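Two Hands, One Tube: What We Learned From Varying the Demonstrations
Speaker notes
Ea Kjærgaard, January
9 min read

Opening, lights still up. Say hello, thank Hrefna Holst for the invitation, and go straight in.

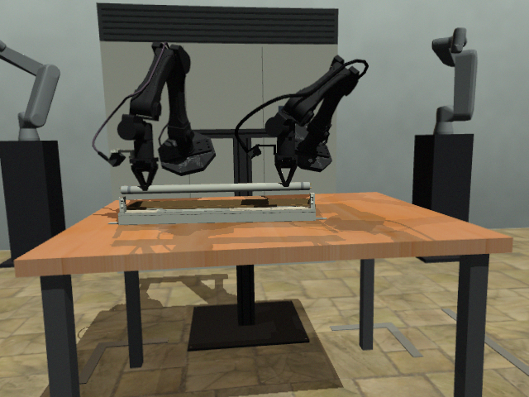
The question I want to spend this talk on is a small one. When you train a two-armed policy from demonstrations in simulation, what do you get for varying the start of the task, and what do you get for varying the look of the room? We had a hunch that people (us included!) spend most of their effort on the look, with all the textures and lights and floors, and much less on where the object begins and how the hands come to it. Our test task is putting a tube into a lamp housing. Look at the gap under the tube: both grippers are on it, one toward each end, and the two end brackets are right underneath. From there it's a short way down, and I promise you that short way down ate most of our year. Notice too that the tube is very slightly higher on the right. A tilt like that is exactly what I'll be talking about for the next half hour.

[Pause. Let them look at it.]

Why a tube

I get this question every time, so answer it early. A tube is a wonderful object for two arms. It's long, it's straight, and once both grippers have hold of it neither arm can move without the other one caring. If the left hand drops a little faster than the right, the tube tips. If the hands drift apart, they pull on it. With a cup or a block you can often get away with one arm doing the work while the other one waits politely, and the success numbers look great, and you have learned very little about coordination.

Also, it has two ends that both have to land. You can't half finish.

Mention that Stiltel is the name of our simulator setup and Ustard is the policy code that runs on top of it. Don't explain the names. It takes five minutes and the story isn't good.

How we collected the demonstrations

Oddur Gunnlaugsson and A-yeong Seok did nearly all of the teleoperation, and I want to say that out loud before I show any results. Each demonstration is one person driving both arms from pick-up to release. We kept 503 of them after cleaning. We threw out the ones where the simulator misbehaved (tubes sinking into the table, that sort of thing) but we kept the clumsy ones, where the operator paused or backed up and tried the lowering again. More on that in a bit, it matters.

From that pool we built training sets of the same size, 220 demonstrations each:

Set A: start positions nearly fixed, room fixed.
Set B: start positions nearly fixed, room varied. Lighting, wall color, table surface, floor.
Set C: start positions varied, room fixed.
Set D: both varied, same total number of demonstrations.

Stress "same total number." Someone always thinks D got more data. It didn't. That's the whole point of the comparison, and it means D has fewer examples of any one thing.

The visual changes are cheap because we replay a demonstration and render it again in a new room. The start positions aren't cheap. If the tube begins somewhere else, a person has to do the task again from there. So Set C cost us real afternoons and Set B cost us a weekend of computer time.

[Drink water. Seriously, last time I forgot and croaked through the results.]

Results, first pass

Every policy was tested on the same 475 starts, none of them used in training, with the room varied as well. A trial counts if both ends are seated and both grippers have let go.

Go slowly here. Set A does poorly, no surprise. Set B beats A clearly when the tube starts near its usual place, and then falls off hard as the start moves away. Set C surprised us. It holds up well across the starts, and it also copes with the new rooms better than we expected from a policy that only ever saw one. Set D is the best overall, but the step from C to D is much smaller than the step from B to D.

Oluf Holst didn't believe the Set C result and reran the whole thing with new seeds on his own machine. Same ordering. I was delighted, he was a bit grumpy, and then he came up with the explanation I like best.

Oluf's idea: when the starts vary, the policy can't lean on the background to tell it what to do next. In Set A you can do quite well by remembering a path through the air. In Set C that path is different every time, so the useful thing to look at is the tube and the brackets. The policy gets pushed toward looking at the right stuff, and once it's looking there it cares less about the wall.

Be careful with this. It's an idea that fits the numbers. We did a masking check, where we covered up the background in the camera views and watched how much the actions changed, and it points the same way. It's one check on one task.

Where it goes wrong

I love this part, so watch the time.

We went through 161 failed trials by hand, A-yeong and I, with a spreadsheet and a lot of tea. Three kinds covered nearly everything.

The tilt. One end arrives first, catches on its bracket, and the other hand keeps pushing down. This is by far the most common one for Sets A and B.

The early release. Both ends are almost in, one gripper opens, and the tube rolls. Painful to watch. Play the clip if the projector is behaving.

The hover. The policy brings the tube right over the housing and then just stays there, making tiny movements, until the time runs out. We saw this mostly in Set D, and we think it comes from the operators. People slow down above the brackets to line things up, and they each slow down in their own way, so there are a lot of frames where the right answer looks like "wait."

And now the clumsy demonstrations come back! We retrained Set C with all the pauses and second tries edited out, nice smooth runs only. The hover nearly vanished. But the tilt failures went up, because the policy had never seen anyone lift a stuck end and try again. So the messy parts were teaching recovery and hesitation at the same time, and we'd been treating them as one thing.

What worked in the end was plain: shorten the long pauses, keep every second try. Oddur wrote the script for it in one morning. It's in the code release along with the thresholds we picked.

One thing about the grippers

Somebody will ask about grip force. Both grippers close to a fixed width in all of these runs and the policy only controls open or closed. We have no force signal going into the policy. I would love to have one. The Keskinen arms next door do, and we've started moving the task over to them, but I have no results to show and I shouldn't hint that I do.

What this doesn't tell you

All of it is simulation. Contact between the tube ends and the brackets is modeled in a fairly simple way, and a real bracket has springiness and friction we don't capture. The tilt failure could be worse on a real bench, or a springy bracket might forgive it. I don't know.

It's one task and one tube length. We tried a shorter tube for a few days and the ordering of the sets looked the same, but we didn't run enough trials to put it on a slide.

The operators were two people who got very good at this. A new operator would give us different pauses and possibly more useful mistakes. Tristoline, our next collection round, brings in people who have never driven the arms before, and I'm more excited about that than about any change to the network.

If you're collecting data now

Keep this short and practical, people take photos of this slide.

Spend your human time on the starts. Let the computer do the rooms, at night, after the starts are covered.
Keep the recoveries. Trim the waiting.
Log which operator did which run. We didn't for the first batch and had to guess later from the style of the lowering, which worked better than it should have.
Watch your failures with someone else in the room. A-yeong caught the early release pattern while I was still blaming the camera – I'd watched the same clips twice.

Questions

Likely ones:

Did you try more data in place of more variety? Yes. Doubling Set A with more nearly identical starts helped a little and then stopped helping.

Why not learn the two arms separately? We tried it early on. Each arm was fine alone and together they tipped the tube. Happy to show the plots afterward.

Is the test set too close to the Set C starts? Fair question. The test starts cover a wider area than C does, and the drop outside C's area is on backup slide two. Show it, don't argue.

Thank Oddur, A-yeong and Oluf by name. Leave the code link up while people come to the front.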